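Folks who walk past the old Furnival feed store have been asking me what's going on behind the papered-up windows, so I finally stopped in. It's bunting! Or more exactly, it's the start of the bunting for the Cosden street fair in October, and if the current pace holds up there will be enough of it to run from the library steps all the way down to the bridge and partway back.

Thoa Đàm is running the show. She did the banners for the spring parade (the blue ones everybody liked, and the green ones that faded), and this time she talked the fair people into pennants. The plan calls for 400 of them, in reds and yellows. When I dropped by, 104 were finished and hanging over the backs of chairs, and I had to move a stack of them just to sit down.

I figured I'd be in and out in ten minutes and ended up staying most of the afternoon. There's something very pleasant about the early part of a job like this, when you're only dealing with flat pieces on a bare tabletop and no string has gotten tangled yet. A single red piece with a good sharp point to it looks cheerful all by itself — and I say that as someone who has never sewn anything but a button. 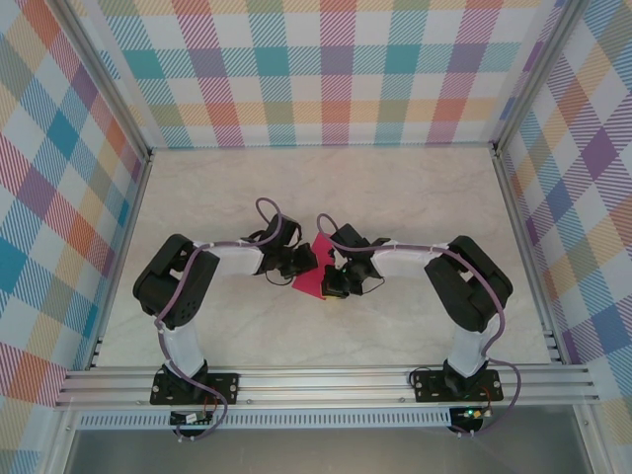
The red was the subject of some debate, by the way. The fair has always used a darker shade, sort of a brick color, and a few people at the planning meeting wanted to stay with it. Thoa held out for something brighter. Her argument was that the buildings on Stirell Street are nearly all brick already and a brick-colored pennant would vanish against them. I went and stood across from the bakery afterward to see if she was right, and I think she is.

Dennis Tindall is handling the ropes. He hung the lights downtown for years before he retired, so he knows which buildings still have hooks and which ones lost them when the fronts were redone. He's got a hand-drawn map of the whole route with the bad spots circled, and he let me look at it but not hold it. His big worry is the corner by the Morus Café, where the wind comes up from the river and wrapped last year's streamers around the traffic light. He wants shorter runs there, with 4 pennants to a run and a knot between each one. That's slower to put up, and he knows it.

The rest of the route gets long strings. Half the total, 200 pennants, will go on the stretch in front of the library alone, where the crowd stands for the pie auction. Thoa wants the points hanging straight down in neat rows, and she's picky about it. I laid one out crooked and she reached over and fixed it without even stopping her sentence.

I asked about the yellow, too. It's there to break up the red, and she doesn't want it to take over, so most of the strings will have a lot more of one than the other. She hasn't settled on the exact order yet and said she'd rather work that out on the floor with everything spread in front of her. I can see why. On paper it all looked the same to me.
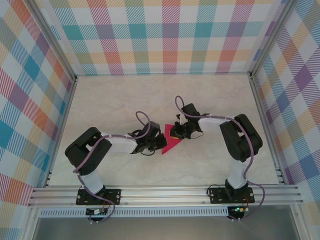

Can people who don't sew still pitch in?

There's plenty of work that doesn't involve a needle. Cutting, sorting by color, pinning and folding all need hands, and Dennis could use a couple of people who are comfortable on a ladder once the strings start going up. Kids are welcome for the sorting if they come with a grown-up.

The door on the alley side is the one to use, as the front one sticks. Bring your own scissors if you have a pair you like (the ones on hand have seen some wire in their day). The next open afternoon is 31st July, starting after lunch, and Thoa says there will be lemonade and over a dozen of her sister's almond rolls. I plan to be early.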